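The Brick Corner, May 2026

Welcome to the gallery of our small toy corner in Bestthorpe. We lend toys to families from Bestthorpe and Trerbridge, and many parents ask us about the building bricks before they reserve a bag. I hope the colors look the same on your screen as on mine.

All bricks are the big kind for small hands. In the whole collection we have 900 of them, sorted in bags by age and not by color. I tried sorting by color in April, but the children mixed everything again in one afternoon, and I think they were right. 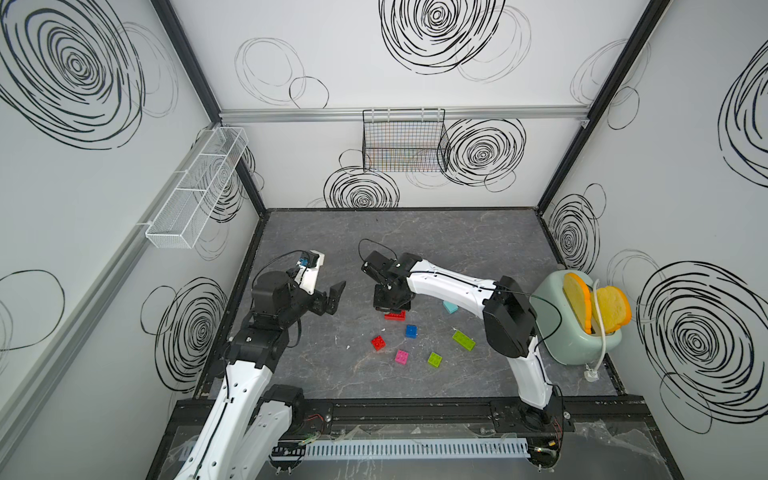
Bricks on the dark surface, with the mint-green toaster and its two slices of toy bread.

The toaster belongs to the Sundden kitchen bag, together with the cups and the small pan. You may borrow it with bricks or without. Please return both slices of bread, as we do not have spare ones. A deposit is not necessary for this bag.

The mixed bags are the most popular. For a child of two years, a few pieces are enough: some reds, a blue, a pink, some greens. The longer bricks make a good first bridge, and the square ones are easier to hold and to pull apart. 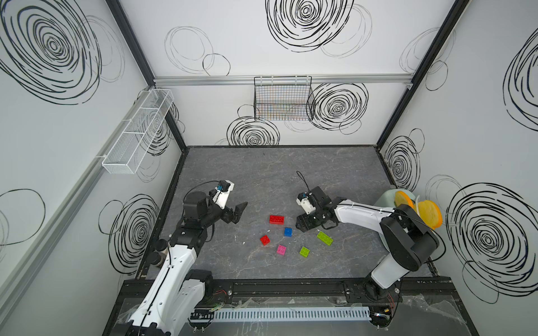 If your child already builds towers, ask for the large bag, which has 200 pieces and is quite heavy to carry. It has the same colors, and it also has wheels and flat plates. We wash all bricks in warm water with a little soap, and we dry them on towels during the night. Please do not put them in the dishwasher. We lost some pieces this way and they became a strange shape.

One kind of brick has always its own fans. The families call it Stan, every piece with a printed eye, no matter which color it has. Children like to put Stan on the top, so he can look out from the tower. 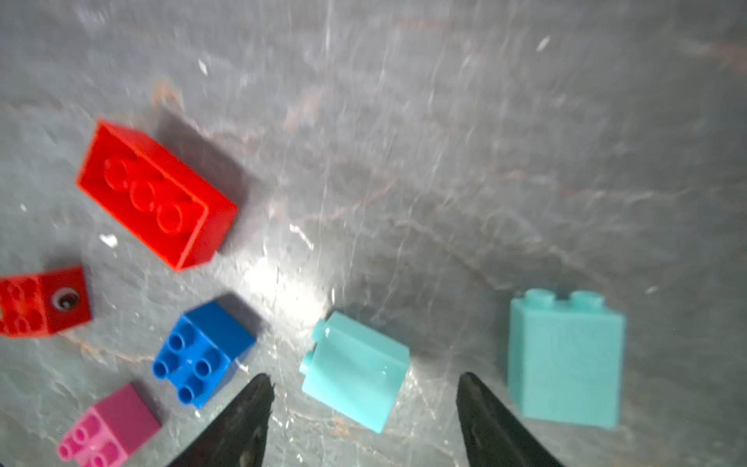 Red brick with a round eye at the left, near the larger red one, the blue and the pink.

Bags can be kept for 7 days. If you find one of our bricks under the sofa later, you can leave it in the box at our door in Bestthorpe.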